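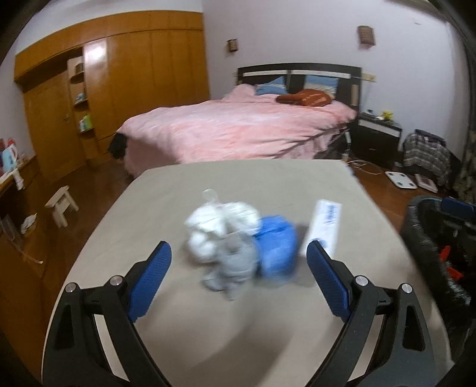
On the table, June.

Flususside Short Film Festival
Second progress report to the Vultby Fund
Activity: regional touring program and open captions

Where we are

Submissions closed at midnight and we had 291 films. A good third of them came in during the last evening, including one with the title card spelled two different ways and a covering note asking us to watch whichever version had the dog in it. Both versions had the dog in it.

The viewing panel has finished its first pass. As the Fund asked in its response to our last report, every film was seen by two people before it was declined, and where the two disagreed a third was brought in. This has made us fairer and considerably slower. We had allowed for one meeting to settle the shortlist and needed three, the second of which was spent almost entirely on a nine-minute film about a weir. The weir is in.

Touring program

The tour will visit six towns, starting in Stultau. The application named seven. The seventh withdrew when its hall was booked for a dance competition that has evidently been held there every year since the hall had a roof, and which we would have known about if we had rung before printing the map. We have asked whether they would take a single matinee later in the season. They are thinking it over.

Screening agreements are signed with four of the six. The remaining two have agreed in principle and are waiting on their insurers, who would like to know whether a film festival involves pyrotechnics.

The Dvorak has again offered us its main auditorium for opening night at the community rate. Its seats have been re-covered, its centre aisle has not been widened, and our access plan therefore still has wheelchair spaces at the back and on the left only. We would like to do better and have raised it with the cinema's management.
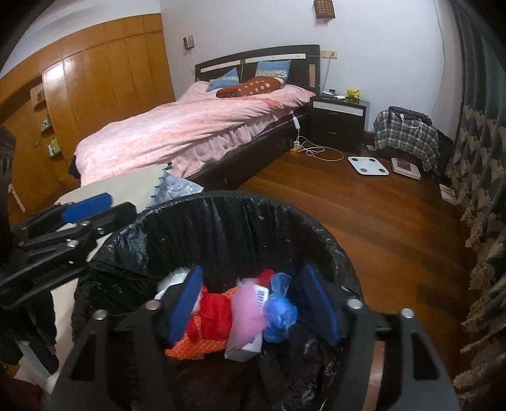 Jayanthi Gounder
Program Manager, Flususside Short Film Festival

Open captions

You funded captions for every film on the tour, including those in English. Filmmakers have been largely obliging. Two sent us files they described as captioned which turned out to have the director's name burned in at the bottom throughout. One has asked that his dialogue be left uncaptioned because mumbling is the theme. We explained the grant conditions and he has since discovered a transcript.

Rekha Panicker is editing all caption files for consistency of style. She has written a two-page guide on describing music, prompted by the number of drafts that said "[music]". The guide asks for a little more effort than that and discourages "haunting". We are happy to share it with your other grantees.

Budget

Spending is in line with the revised budget, with one exception. Freight was underestimated. Most of the program travels as files, but one film exists only as a print, and moving it between towns with a person who knows how to thread it has added $900 to the line. We propose to cover this from the printing allocation, now that we have stopped printing maps. Please let us know if you need a formal variation request.

Risks

The print is old and its owner is anxious. He rings. We have agreed to a condition report at each venue and a spare digital copy in case of breakage, which he would prefer we didn't mention to audiences.

Audience surveys remain a weak point. Last year's forms mostly told us the foyer was cold. We have rewritten the questions so that people are asked about the captions first and the building last.

Next period

Signing the two outstanding venues
Final caption files to all projectionists
Filmmaker travel bookings for Stultau
Answer from the seventh town, if it comes

The next report will follow the opening weekend and will include attendance by venue, along with the survey results and whatever they say about the foyer.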